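Refurbished Desktop Motherboards, Dell, Pulled and Sold Bare
Goltport Parts - Used Boards and Cases

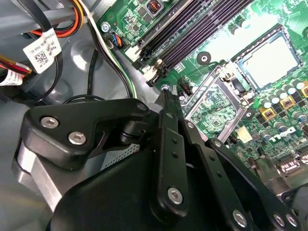

Most used board listings promise a lot. "Tested working." "Like new." We sell these too, and we have bought enough of them from other people to know what those words are usually worth. So read this page before you order, and if it puts you off, buy a whole used computer. For plenty of people that is the better deal anyway.

What you get

One Dell desktop motherboard, green, with the CPU socket empty. No processor, no memory, no drives, no power supply. The heatsink on the chipset stays on. The big cooler over the processor is not included, and we don't sell one to match. You can have the board by itself or still mounted in its open case. Ask for the case if you can stand the shipping cost. A Dell board in the Dell case it was made for saves an afternoon of swearing at front panel connectors.

What "tested" means at our place

Before a board goes on the shelf we fit a known good processor and memory, power it up, get into the setup screen, and leave it on for 20 minutes. Every memory slot gets tried. Then the processor and memory come back out.

That is all. We do not run it for a week. We do not load it up with a graphics card. Anyone who tells you a used board has years left in it is guessing, and so would we be.

Things to check before you pay

Your old board's part number. Dell changed layouts inside what looks like the same model line, and two boards that look alike in a photo may not take the same processor. Go by the number on the board. The model name on the front of the case won't settle it.

Your power supply. Some Dell desktops use a standard connector and some do not. Adapters exist. We have tried three brands and liked one, and even that one ran warmer than we wanted.

The BIOS. We clear passwords when we can. If a board comes to us locked and we can't clear it, it goes to scrap.

The socket. Check the contacts under a bright light the minute the board arrives, before you lower anything into it. Bent contacts are the most common reason people send boards back, and most of those returns have had a processor dropped in crooked. Lift the load lever all the way, set the chip down flat, and don't push.

Capacitors

We get asked if we replace them. No. We look at the tops, and a board with any bulging or crust doesn't get listed. There are sellers who charge extra for a "full recap" on boards this age, and I have yet to see one explain what was wrong with the originals.

Case condition

Used. Expect scratches, sticker glue, and the odd missing screw. Side panels are included unless the listing says otherwise. We blow out the dust and wipe down the metal, but we won't repaint anything.

Warranty and returns

57 days on the board, counted from delivery. It used to be longer, until April, when we looked at what was coming back and when. Nearly every real failure showed up in the first 12 days. Return shipping is ours if the board is dead and yours if you ordered the wrong one.

Stock

Roughly 800 boards came in with the last lot from Broltov, and a good share did not pass. Part numbers in stock are listed by shelf, so send us yours and we'll look. We don't hold boards without payment.

Questions go to Macario Hinojosa at the parts counter. He will ask for the part number first, so have it ready.

Page last changed June 4, 2021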